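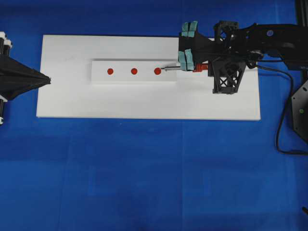
Karkar Pointing Kit: Frequently Asked Questions

What does the kit contain?
A white base board, a raised target block with three red dots, a metal probe rod and the Prallska task files. The arm and gripper are not included.

Which grippers are supported?
Any two-finger gripper able to hold the rod firmly along its axis. Soft pads are recommended. Bare metal fingers will mark the rod and may let it turn.

How should the board be placed?
Flat, on a surface that does not shine. Plain blue matting works well with the default colour settings. Leave clear space on all sides of the block for the approach move.

Does the rod need to touch the dot?
Only in the contact test. In the hover test the tip stops beside the dot and the arm holds position for 5 seconds before moving on.

How many trials make a full run?
552 for one arm. The two-arm set has 1232 and needs the Preta licence.

Can I change the order of the dots?
Yes. Edit the order list in the task file and reload. The default is right to left.

My arm trails a cable. Is this a problem?
Not if the slack stays off the board at full reach. Check this at low speed first.

Are replacement dots available?
Yes, in sheets of 32 from Shehata, who also supply spare rods. Repeat the calibration after fitting either.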